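How I get fold lines out of a tablecloth without an iron

I gave up ironing tablecloths a while back. My board is too short, the cloth drags on the floor, and by the time I've done one end I've creased the other. So now I do it on the table with a spray bottle, and it's a lot less fuss!

You'll need a clean spray bottle, lukewarm water and a capful of fabric softener (I use whatever's in the cupboard). Mine lives in the laundry next to the pegs.

1. Wipe the table and dry it properly. Any damp patch underneath will come through and leave a mark, especially on pale colours.

2. Spread the cloth and get the pattern sitting where you want it before you wet anything. I always forget this bit and end up shuffling a soggy cloth around.

3. Mist along the fold lines first, then lightly over the rest. You want it damp, so go easy - you can always add more.

4. Smooth from the middle outwards with flat hands. Tug the hem gently as you go, and put something with a bit of weight on the corners if they curl.

5. Leave it for a couple of hours. Overnight is better for thick cotton.

Stubborn creases might need a second go. My friend Areeba Paracha skips the softener and uses a splash of white vinegar, and hers come up just as well (the smell is gone by morning). Test a corner first if your cloth is printed, as some of the cheaper dyes can run.

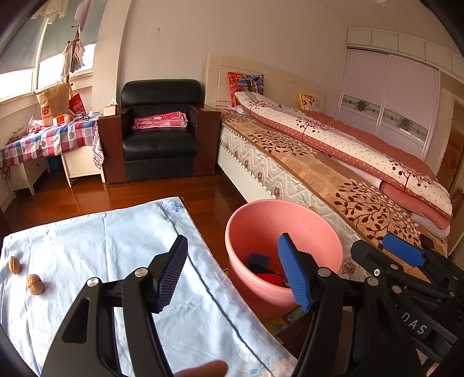

When it's time to put the cloth away, roll it around a cardboard tube or an old towel and you won't have to do any of this next time.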